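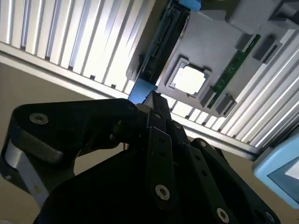 Desktop computers are what Despina Omerović talks about, and she starts before I've got my coat off. Old ones. Office towers, the heavy kind that sat under desks until everyone went to laptops. She runs the bench side at Kelimard, a refurbishing outfit that takes them in and sends them back out to people who need one. I ask her to begin with the basics, for readers who have never had the side off a computer, and she uses the gray panel up on its aluminum frame to do it. The white square in the socket near the middle is the place to start, she says. That's where a processor goes. Then the long green strip next to it, which looks a lot like a memory module. "Learn those two spots and you can find your way around nearly anything. The rest is cards and cables and what somebody jammed in later."

She got into it sideways. Was doing office moves, she says, and kept seeing good machines go in the dumpster. "I took one home. Then I took another one home. My sister said it's me or the computers." (The sister is fine. The sister has one of the computers.)

That was before Kelimard, which she's been at for 6 years now. Most of the stock comes from companies clearing out, and the biggest load so far was from Vasić, a bookkeeping firm that closed two floors at once. 600 desktops, on pallets, in the rain. I ask what you do with 600 desktops. "You swear for a while. Then you open the first one."

So what happens when you open the first one?

"You look. Really. I tell everyone to keep their hands in their pockets for a minute. People want to start pulling. But the machine tells you a lot if you let it – is there dust packed in the fan, is a cable pinched, is there a screw rolling around in the bottom that belongs somewhere." She's strict about the loose screw. You find out where it came from before you do anything else. A screw under a board can short the whole thing out when the power goes on.

Power comes up a lot. Unplug it at the wall, hold the power button in for a few seconds, then touch bare metal on the case before you touch anything green. And never, she says, open up the power supply itself. She says this one twice and makes me write it down. "The box stays a box. If it's bad it gets swapped. I don't care how handy your uncle is."

I did write it down.

Rok Mladenović comes by at this point looking for a screwdriver and gets pulled into the conversation, which I don't think was his plan. He does drives. Every disk that comes through gets wiped or it gets destroyed, no third option, and he keeps the paperwork for both. "People think they deleted things," he says. "They moved it to the trash can and felt good about it." What kind of things? He won't say. Tax stuff, mostly, he says finally. Photos. A lot of wedding seating charts.

He has opinions about caddies too, the plastic carriers that a hard drive clips into. He likes them. A drive screwed directly into a cage takes forever to get at, and the last screw is always the one that's been chewed up by somebody with the wrong bit. With a caddy you flex the sides, it lets go, done. Trouble is they get separated from the towers they came with and then they don't fit anything. Rok has a bin of orphans. He will not throw the bin out.

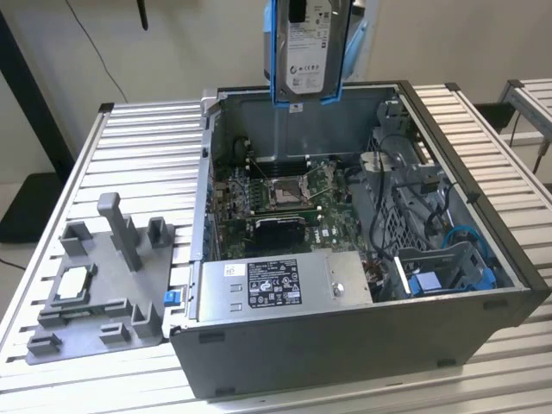

The inside of a Dell tower, on its side with the socket bare and the lever up. The hard drive at the back is in its blue caddy.

Back to Despina. I want to know about the colored parts, because once you start noticing them you can't stop. Blue tabs along the card slots, blue bracket, blue latch. She lights up at this. "Somebody at a desk somewhere thought about the person who would be fixing it! If it's blue, on that one, start there. Try the blue thing before you get a tool out." Other makers use other colors, she says, and some use none, and she has words about those that I'm leaving out.

The socket makes her more careful. With the chip out and the lever raised, it's the most fragile spot in the whole computer, in her opinion, and it's the one new people lean over with a sleeve. Bend something in there and you may as well call the board scrap. Her rule is you don't leave it open over lunch. You don't set things down over it. If you have to walk away, cover it. "And don't blow on it. Everybody blows on it. You're spitting on a motherboard, is what you're doing."

How often does a board get ruined like that?

"More than I'd like." Then, after a bit: "Two of them were me."

Cables are the other thing. The power leads in these towers come in a bundle and the bundle has a mind of it's own, so a cable that went in behind the drive cage wants to come out in front of it. She takes a picture with her phone before unplugging anything. Rok doesn't, he says he remembers. She looks at me when he says this and doesn't add anything.

I ask where the finished machines go. Some to a homework room across town, some to a job center, and a big share through Ilis, a small charity that matches computers with families. Guido D'Amico handles that end and I got him on the phone later for a few minutes. He was driving, hands free, he wanted me to know. More than 100 households on the list when we spoke. "The computer is half of it," he told me. "You also need the keyboard, the mouse, the cord. You'd be amazed how many donations come with no cord." If you have spare power cords, he wants them. He asked me to put that in so I'm putting it in. Monitor cables as well. No printers please.

What does a family do with a ten-pound tower in a small apartment, though? I put this to Despina and she pushes back some. Sure, it's big. But big means there's room to get your hand in. A kid can add memory to it. When the drive goes it's a new drive, and you don't need a new computer. She had a boy come back with his mother to show her he'd cleaned the fan himself, with a paintbrush. "Which is the right tool! I nearly hired him."

She's less sure about how long it all lasts. The newer donations are thinner every year, more glue, memory soldered down so there's no slot to put a bigger one in. She figures the good old towers will keep coming for a while, offices are slow to clean out closets, and after that she doesn't know. Maybe they turn into a laptop shop. She makes a face. Rok, from the other end of the bench, says he'd quit. He wouldn't, she says.

Last thing, I ask for advice for somebody with a dead desktop in the basement and a free afternoon. She has it ready:

Unplug it. Open it on a table with good light, never on the carpet. Get a bowl for the screws. Take the memory out and put it back in, firmly, untill both ends click. Same with the cables, off and on again. Brush the dust out, don't vacuum it. Then plug in and try it.

"You'd be surprised how many just start," she says. "And if it doesn't, bring it to me. Bring the cord."

Kelimard takes desktops, memory, loose drives and caddies of any kind (Rok will take the caddies). Drop-off is at the side door, ring twice, the first ring doesn't always work. Closed the last week of December.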